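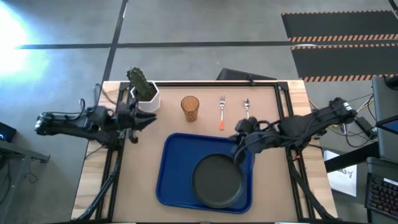
Station table, seen from above: tray and pan at the front, place setting items toward the back.

Wellunbridge Test Kitchen – Tabletop and Tableware Inspection
Form 446, completed October 13, 2023

Scope: one table, the items on it, and the floor next to it. Mark each line OK, Note or Fail. Comments go on the same line as the mark.

Section 1. Table and floor

1.1 Tabletop level, no rocking when pressed at the corners. OK.
1.2 Surface free of splinters and raised joints. OK. Run a hand along the side strips as well as the center.
1.3 Floor tape flat, no lifted ends. Note. Two dark lines present. Press down and recheck at the next round.
1.4 Walkway clear to 40 inches on the open side. OK.

Section 2. Tray, pan and flatware

2.1 Tray free of cracks, rim intact all the way round. OK. Blue plastic, raised edges, entered in the Trirkach list as item 1030.
2.2 Tray sits flat under load. OK with the pan on the right half. Repeat with the pan centered – the earlier tray passed one position and failed the other.
2.3 Pan handle tight, no play at the joint. OK.
2.4 Pan interior free of flaking. Note. Dark olive-gray finish, check against the Coughlan color card before the next heating.
2.5 Fork and spoon straight, tines even, no loose handle. OK. Fork handle is orange, spoon is silver.

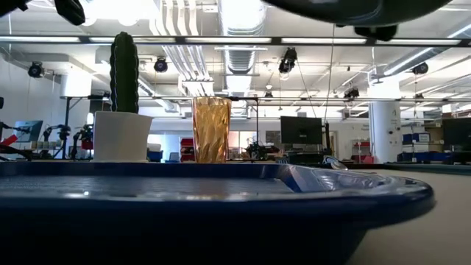 Tumbler and potted cactus behind the tray, from table height.

Section 3. Glass and plant

3.1 Tumbler free of chips at rim and base. OK. Check by fingertip as well as by eye; the molded diamond pattern can hide a short crack.
3.2 Tumbler stands clear of neighboring items. OK.
3.3 Pot stable, no rocking. OK. White pot, item 2167.
3.4 Cactus handled by the pot only. Note. Add to the Nondow handling sheet, which still lists it under dry goods.
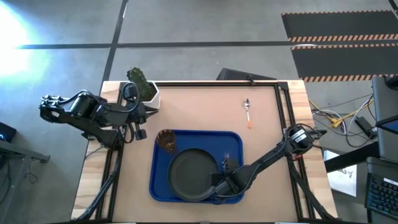
Section 4. Cables and rails

4.1 Sleeved cables secured along both sides, no slack across the work surface. Note. Recheck the thin wire over the left wood strip.
4.2 Corner bracket bolts tight. OK.
4.3 Label at the right shoulder joint attached and legible at reading distance. OK.

Open items: 1.3, 2.4, 3.4, 4.1. Next full inspection in May.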